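Technician wanted for our packing cell (part-time to start, Bellamy site)

Hi! I'm Vilja Sjöberg and I look after the robot cell at Stasora, and I need a second pair of hands. The arm works around cardboard all day long, and cardboard is murder on machinery. It sheds, it snags, it gets dust into every ridge and corner. So most of the job is cleaning, checking and putting things back the way they were, with the odd proper repair when a cable gives up. 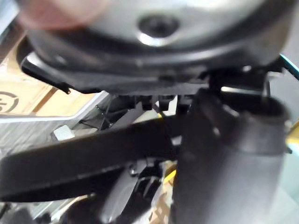
You'd start each shift with me or Mahmoud Kamel, going over the gripper before anything moves. Fingers first, then the screws, then the cables (the cables are what get us nearly every time!). We write it all up in a paper log, and yes, I do read it. Our checklist has 26 lines and I'd love for somebody to argue with me over a few of them.

You don't need a robotics degree. I came to this from fixing sewing machines, and Mahmoud used to do vending machines. What I do need is someone who can work in a tight space without yanking on wires, who locks out the power every single time, and who will tell me when they've stripped a thread instead of hoping I won't notice. 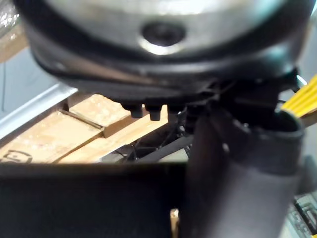 After the first month or so you'd take over gripper swaps and the re-teaching that follows, when we walk the arm back through its pick points at slow speed and fix whatever has drifted. It's fiddly work and I love it, but it can eat a whole afternoon, so bring some patience and maybe a snack.

Hours are mornings, four days a week, going full-time in April if we both like how it's going. Tools and boots are on us. Send a few lines about something you've repaired to Radwa Ramadan in the Stasora office, job number 518. A resume is fine too, but I'll read the repair story first!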